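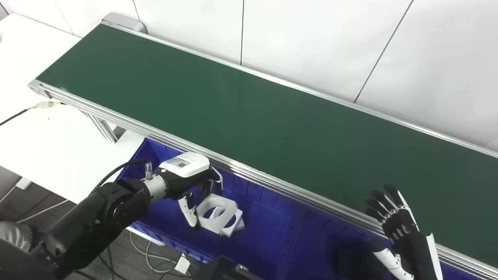 Shanti Rastogi thought I should leave the hymns out altogether. She wrote to me after my last post, saying that half the people at her uncle's funeral hadn't known the tunes and the rest had mumbled, and that a piece of recorded music would have done him more credit.

I read her message twice and then kept the hymns in. Dad had picked them himself. He wrote them on the back of a seed packet in June and gave it to me in the kitchen, and there were 2 of them, with the second one underlined. We had the words printed in full in the order of service, which helped. People did mumble the first verse.

The order of service was the job I had least idea about. Lalit Pathak at the print shop in Sarnau asked how many I wanted and I said 100. He said the village hall held up to 300 and did I want to think again. I stuck with 100 and we ran short, so couples shared. If you are doing this yourself, order more than you think. The extra ones get posted to people who couldn't come.

The notice in the paper was my brother's department. He wrote a long one, with the chapel, the bowls club, the years at Virkbridge and all the grandchildren by name. It came to 1,576 characters and they charge by the line, so we cut it. Out went Virkbridge and most of the bowls. I put the long version in the back of the order of service instead, and several people told me they had read it on the bus home.

Ludivine Besson has asked what we did about flowers. Family only, and a plate by the door for the lifeboat. I still have the cards that came with them and haven't decided where to keep them.

The ashes came back last week. Mum wants them under the pear tree and my brother would like the headland. We are going to talk about it when he is next down. Abhishek Maurya, I have your casserole dish, the blue one, and will drop it round.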